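Search the archive Go
Lists > Pudska-build > Threads > Hands and arms

Re: [pudska-build] Thumb reach and the desk scene, before we print more

Filed under: simulation, hands, bench builds

The second thumb bracket is off the printer and sitting on my kitchen counter. I haven't bolted it on. I'd like to settle the table layout in the simulator first, as the answer changes which bracket I put on, and the old screws don't like coming out twice.
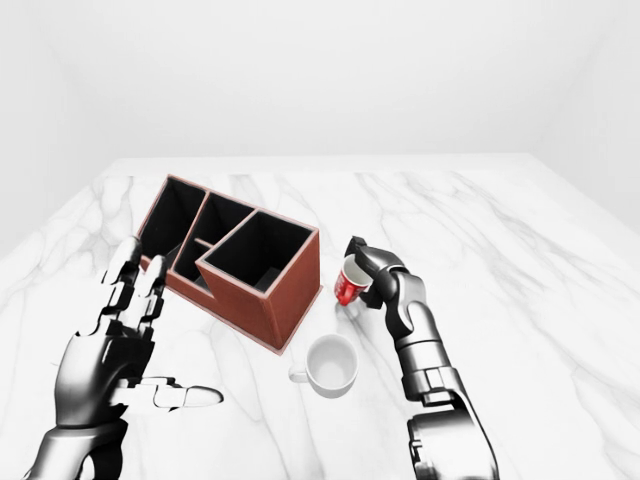 Posted by Charito Dela Peña to pudska-build, 22 Sep 2026

Answers to the questions from the last message are below. I trimmed the part about the belt order, which belongs in the other thread.

> I loaded your desk scene on the machine at Lapointe and it runs, but
> slow. Is the marble top doing that? We don't need a fancy table to
> test a grip.

The marble is only a texture and costs next to nothing. What slows it down is the collision mesh on the organizer. I built it with real cavities so a thing could drop in, and the solver checks every inner wall against every finger segment. On my machine, swapping the inner walls for plain boxes brought a run from 71 seconds down to 10. I'll push that version tonight. The rims look a bit thicker with it, and you can ignore that.

If it's still slow at the shop, check that the viewer isn't drawing shadows at full quality. The Trisa config turns them on by default and I keep forgetting that other people haven't changed it.

> Why is the white mug so close to the organizer? Every time I try
> the right hand on the big compartment I worry about the mug.

That was on purpose. On my real desk there's always something in the way, and in January the arm did very well on a clear table and then knocked a jar of pens onto the floor the first time I let it near my actual stuff. I want the sim to have one object that the hand isn't there for and has to leave alone. The white mug is that object. The red cup is the one to pick up. In the shot at the top the right hand has the red cup tilted beside the square compartment, with the mug down in the gap between the hands, and the fingertips are hooked over the top of the cup. I don't love that grip. It works in sim because I set the friction high. On the bench with a real cup I'd expect it to slide or crush.

The fix I want to try is a lower approach, with the thumb on one side of the cup wall and the first two fingers on the other. That needs the thumb to swing further out than it does with the old bracket. The new bracket gives it 8 more degrees. I'd rather see that in the model before I go and redrill the palm plate.

> Can the left hand do anything useful or is it along for the ride?

For now it mostly parks. I have it coming up open near the end of the organizer, and the next step is to have it steady the organizer while the right hand works. The trouble is that I don't trust the left wrist yet. The Mirken driver board on that side drops out when all the finger motors pull at once. It never does that in sim, of course, so the sim will happily let us plan moves the real arm can't make. I've put a limit in the left hand file so that no more than three fingers can close together. Please leave it in until the board is sorted out, even if it makes the motion look stiff.

I've also added a start pose file, so we all begin from the same place. Both hands open and low in front of the table, thumbs turned in, nothing touched. Before this I was starting from wherever the last run had stopped, and I couldn't compare my numbers with anyone's, including my own from the day before.
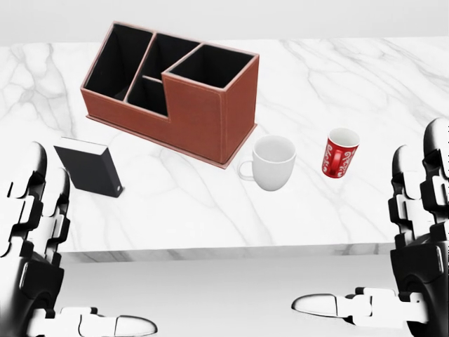 The other thing to watch with the start pose is the height. The table in the file is a little higher than the bench at Lapointe, and I measured that bench twice. If you run the poses on the real arm there without changing the table height, the hands will come in too high over everything. It's the first value in the table file. At home my bench is close enough that I leave it alone.

> Do you want us to keep the black block? It falls over.

Keep it, please. Standing on edge is the hard case and I'd like to have it in. If it goes over by itself when the scene loads, your time step is too large. I had more than 6 bad loads in one evening before I found that. Halve the step and let the scene settle for a second or so before you send any commands. If it still goes over, send me your log and I'll look at the mass, which was a guess to begin with.

> Last thing, are the hand covers final? They take forever to print.

No. Don't print covers. The shells in the model are there so the outside size is right for collisions, and I will change them again when the thumb moves. If you want to print something, print the knuckle spacers. Those haven't changed all summer and I have gone through a lot of them. Use the tougher filament and lay them flat. The ones I printed standing up split along the layers.

What I could use from the list:

- someone to run the start pose on the shop machine with the box-wall organizer and tell me the time
- a second opinion on the left driver board -- I have the scope traces and can send them, they're too big to attach
- a real paper cup test with whatever gripper you have, to get some idea of how hard we can squeeze before the wall goes

I'll be at the shop in the evening later this week with the old bracket still on the arm. If the sim numbers look all right by then I'll do the swap there, on the good drill press. Bring the long hex driver if you have it. Mine is rounded off.

Charito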